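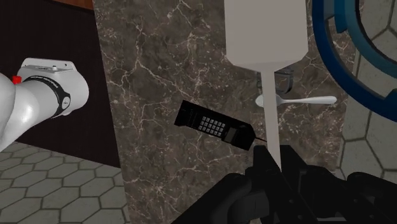 White arm, dark wall behind, hex tile floor.

Mill notebook – Pladov line, May
Last updated: May, evening
Reading time: 6 min
Print | E-mail this page

07:40. Started the parboiled trial on the Barbu paddy. Lot was cleaned last night, Mircea ran the destoner until late and left the reject bucket by the door with a note on it: mostly mud balls, a few stones, one bolt. The bolt is not one of ours as far as we can tell. Put it on the shelf over the sink with the others.

Moisture on arrival was uneven across the bags. Bags from the bottom of the pile are wetter than the top ones. Veronica thinks the truck sat overnight with the tarp open at the back. Asked Luminița to call Barbu and find out who loaded it. Until we hear, bottom bags stay out of the trial.

Soak tank filled to the lower mark. Batch is 220 kg dry paddy, same as the last two runs so the numbers can be compared. Skimmed the floaters before closing the lid. More floaters than last time. Weighed them wet, which is no use, so they are spread on a tray in the drying room and I'll weigh them again tomorrow.

08:15. Heater came up slowly. The thermostat on the soak tank still reads high against the glass thermometer. I am using the glass one. Whoever comes after me, please do the same and write which one you used. In the April pages there are readings with nothing next to them and I can't tell what they mean.

Soak water temperature went into the log sheet on the clipboard, not here.

09:30. Huller. Rubber rolls are from Cerbridge, second set. The first set wore on one side only and we never settled why. Fredy's view is that the feed gate drops more grain on the left. He taped a strip of card under the gate and ran plain raw paddy over it, and there was a clear pile on the left, so he is probably right. Shimmed the gate on that side with two washers. Ran again, pile looks even now. Should be fixed properly with a new gate plate. Sketch is in the back of this book, last page but one.

Roll gap set by the feeler gauge. Wrote the setting on masking tape on the frame of the huller. Do not peel it off.

Raw paddy first, for comparison, from the dry bags. Took the usual sample after the rolls had warmed up. Unhulled grains in the brown rice were down from last week. Broken was not down. Tightening the gap any more will get us fewer unhulled and more broken and I don't want that trade before the polisher, so left it.

10:50. Luminița got hold of Barbu. They say the bags were loaded dry. They also say the truck stopped at the border of the district for a tire and stood there for the night. So Veronica was right, more or less. They will take back the bottom bags or give us a discount. I would take the discount, we can dry them on the floor if the weather holds. Valentin to decide.

11:30. Sieve shaker. Someone put the 4 mm screen back under the fine one. All of this morning's first sample went through the wrong way round, so I threw out those figures and did the sample again from the bag we keep. Put a dab of red paint on the top rim of each screen. Red goes up.

12:10. Lunch. Left the polisher running empty to warm the stone, with Mircea in the room.

12:55. Polisher. Two passes on the raw rice. Second pass was light. Current draw was steady on both, then rose at the end of the second, and when I opened the side panel there was bran packed behind the screen. Brushed it out. The fan belt is a bit loose and I think the suction is weaker than it was. Tightened the belt by half a turn on the bolt. Bran came away better after that. If it packs again we should look at the duct, which has a low spot where it crosses over the door – I've said this before, in the winter pages somewhere.

Bran goes in the blue sacks. The man from the pig farm is coming for it after four. He pays by the sack and brings his own string.

13:40. Drained the first parboil batch after soaking. Smell was fine, a little sour but no more than usual. Color of the soak water was darker than the last run. The husks on this paddy are darker too, so I don't read anything into it yet. Kept a jar of the water in the fridge, labeled. Please nobody drink it, it looks like tea.

Steamed in the basket steamer in two halves, since the basket won't take the whole batch. First half got 44 minutes with the lid on. This was too long. I was on the phone with Valentin about the discount and did not hear the timer. A good part of the husks had split and the grain on top was swollen. Second half was done on time and looked right, with the husks just starting to open.

So the two halves are now separate lots. Marked A (long) and B (normal). They are on separate racks in the drying room, A on the window side. Do not mix them. We may as well learn something from the mistake, so both go through the huller on the same setting.

14:30. Drying. Thin layer, turned by hand with the wooden rake every half hour, Fredy and Mircea taking turns. Fan on low. The plan says to rest the grain once it is part way down and then finish it, and last time we skipped the rest and had a lot of cracked grain. This time we rest it overnight, in the covered bins.

15:20. Valentin came by. He is fine with the discount. He also wants to know when we can send samples to Belgate, who are asking for parboiled in small bags to try in their kitchen. I said when we have a lot I would sign for, and that this is not it. He would like a date. Told him end of May if the gate plate gets made. He said to order the plate. So, ordered – Luminița has the paperwork.

Belgate want 120 bags for the first try. I had understood less than that. At our present yield it means two more full batches, maybe a third if we lose as much to broken as we did in April. Veronica will work out the paddy we need and whether the dry bags from Barbu cover it. If they don't, we buy from the other side of the river again, though that paddy had a lot of red rice in it.

16:05. Cleaned down. Elevator boot had old grain in it, sprouted. That means water is getting in from below. Lifted the plate and the concrete under it is damp on the side toward the yard. Needs to be looked at when it next rains. Swept it, left the plate off to air, put a crate over the hole so that no one steps in it.

Pig farm man came, took all the bran.

To do tomorrow:
- weigh the floaters, dry
- moisture on A and B after the rest, three readings each, write down the bin
- hull A first, then B, don't touch the gap
- call about the gate plate
- new belt for the polisher fan, the spare in the drawer is the wrong length
- bottom bags: spread on the floor if dry outside, otherwise leave them standing open
- find the second feeler gauge

17:10. Added later. Checked lot A on the rack before leaving. Some grains are sticking together where the husk opened. Broke up the lumps by hand. Moved both lots to the bins, lids on, tape on the lids with the letter and the time. Mircea has the early shift and will open them.

Fredy asks whether the second huller should be shimmed as well. Haven't looked. It was level in winter.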